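Trikura Records - Demo Submissions and Artist Questions

Last updated February 14, 2019

The label receives a large number of inquiries from bands and solo performers. The answers on this page apply to all submissions made to Trikura Records and to its reissue imprint, Mallcombe. Please read them before writing to the office.

What kind of music does the label release?

Trikura releases punk, post-punk, garage rock and related styles. Mallcombe handles reissues only and does not accept new recordings.

How should a demo be submitted?

Send a private streaming link through the submission form. Please do not attach audio files to e-mail messages, as the mail system removes them. Two or three finished songs are enough for a first listen - a full album may be requested later.

Do the recordings need to be professionally mixed?

No. Rehearsal recordings are accepted, provided that the vocals and all instruments can be heard clearly. Please state on the form whether the songs are rough versions or final mixes.

Who listens to the submissions?

Every demo is heard by Bernice Amissah, who oversees artists and repertoire, or by a member of her department. Songs under consideration are then passed to label manager Seidu Ankrah. The department hears up to 300 demos in a month, and replies are sent only to artists whose work is being considered. 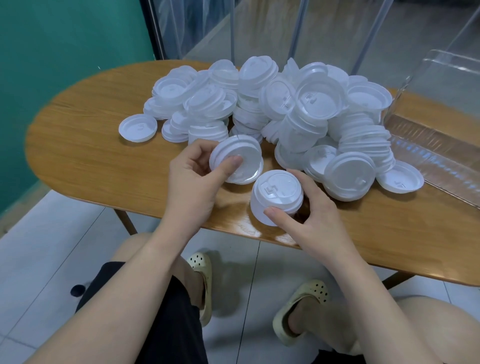
May an artist submit music that has already been released online?

Music that was self-released remains eligible if the artist still controls the master recordings. Songs under contract to another label, including a digital-only label, should not be submitted until that contract has ended. Please list any distributor currently carrying the songs.

Who owns the master recordings after signing?

Ownership is set out in each agreement. Under the standard Trikura license, the artist keeps the masters and grants the label exclusive rights for a fixed term. Artists are encouraged to have a lawyer review the agreement before signing.

How many copies are pressed?

A first pressing on vinyl does not normally exceed 3000 copies. Seven-inch singles are pressed in smaller runs. Quantities are agreed with the artist before the order is placed with the plant.

Does the label book tours?

Trikura does not act as a booking agent. Artists without an agent may ask to be introduced to Antwi, the agency that represents several acts on the current roster. Any arrangement made with the agency is separate from the recording agreement.

When will the next compilation be released?

The next volume in the Fletumel series is in preparation and will contain 26 tracks. Selection for this volume closed in February. Demos received after that point will be considered for later volumes in the usual way.

Can submitted materials be returned?

Tapes, records and printed press kits cannot be returned. Please keep the original of anything sent by mail.

Questions about royalty statements should be directed to the accounts office, with the artist name and catalog number in the subject line.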